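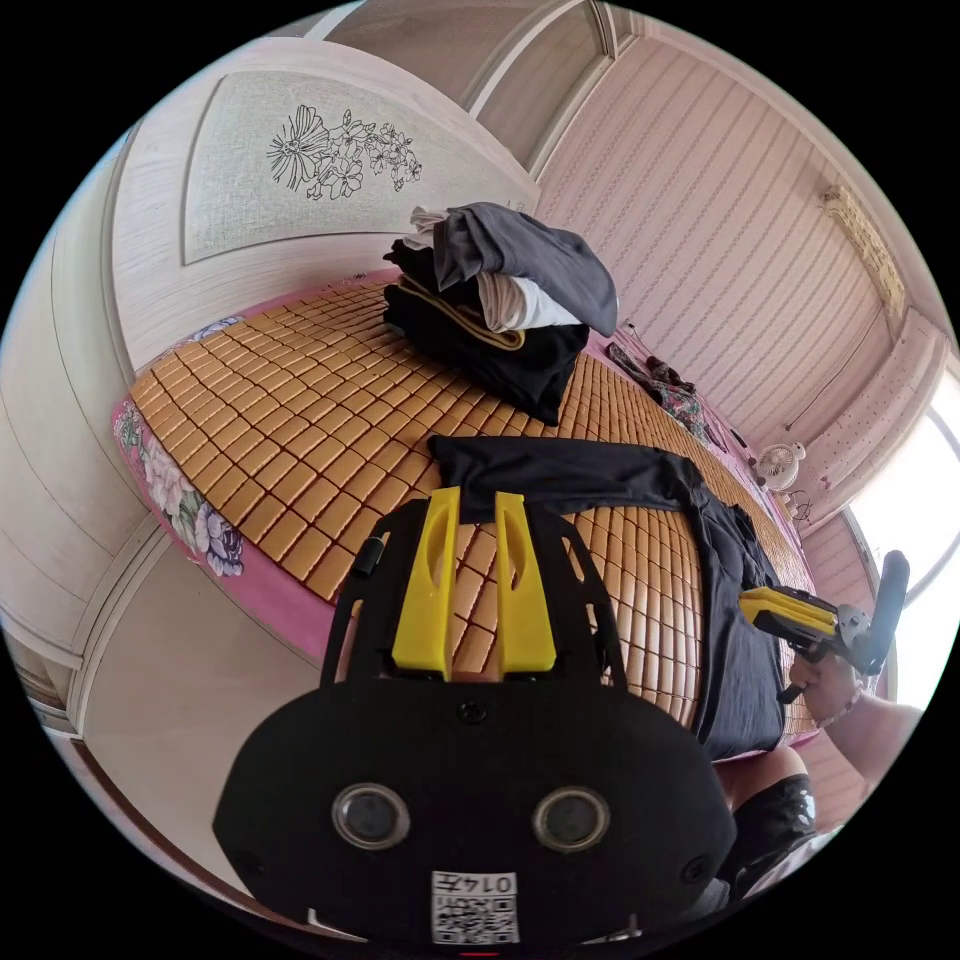
Sleep and Study Habits in First-Year Residence

Background

Most of us arrive at Flarville having always slept in a family home. Residence is different. Walls are thin, people eat late, and the bed often ends up as desk, couch and dining table as well. Our group wanted to find out whether students who study in bed sleep worse than those who keep to a desk.

Method

We put a short survey in the mailboxes at Grelero House and Leitner House and left it open for 2 weeks. It asked for usual bedtime, usual waking time, where most study was done, and how rested the person felt on a scale of one to six. We received 441 forms. After taking out the incomplete ones and those from upper-year students, 223 were left to work with.

Results

Students who mostly studied in bed went to sleep later and gave themselves lower scores for feeling rested. The gap was clear on weeknights and almost gone on weekends. Noise was the most common complaint in both buildings, followed by light from the hallway. Several people at Leitner wrote in the margins about the radiators, which we had not asked about.

Room colour and mattress type made no difference that we could find, though our question on mattresses was badly worded and some people skipped it.

Limits

All answers were self-reported. We also can't say which way the link runs – someone who is already tired may be more likely to take their notes to bed. The survey ran close to exams, so the bedtimes are probably later than normal.

Next steps

We would like to repeat the survey in a quieter part of the term and add a question on naps. A sleep diary filled in each morning would give better bedtimes than memory does. The blank form and the coding sheet are in the appendix.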